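Nitex Tuna – scene building and perception testing for home robot software

We use cookies to keep this site working and to see which pages people read. Accept all | Manage settings

Tuna is the part of the Nitex toolkit that most of our customers end up opening first thing in the morning. You give it a room, or pick one from the library, and it lets you run your perception and planning code against that room as many times as you like, on an ordinary workstation, before you go anywhere near hardware. We started it as a small in-house tool for our own planning work, and it has grown a good deal since then (mostly because people kept writing in with very sensible requests!).

The library that comes with the standard license holds 1,880 rooms, and each one can be opened, rearranged and saved under a new name. Furniture, doors and small household things are separate objects with their own collision shapes, so your planner has to deal with a half-open door or a set of thin table legs the way it would in somebody's home. Lighting can be changed too, and we do encourage you to try it – a detector that is perfectly happy in a bright kitchen can get quite confused by pale things on a pale tabletop.

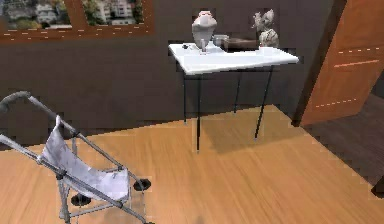
Rendered room with folding table, stroller and partly open door, raised viewpoint.

Every render can be saved with matching depth and object masks, and the viewpoint can be set by hand or swept along a path at up to 30 views per run. The Pietrzak planner plugs straight in, and if you have your own planner there is a plain Python interface with 34 worked scripts to borrow from. Please do borrow from them, they are there to be taken apart.

New in the October release: faster loading for large rooms, a tidier object browser, and the Turkelport importer, which brings in floor plans and keeps your door and window positions where you put them.

A standard license covers one team of up to 40 seats and includes updates and email support. Trial copies have the full feature set and a smaller room library. Write to the Nitex sales desk and tell us a little about your project, and we'll help you choose.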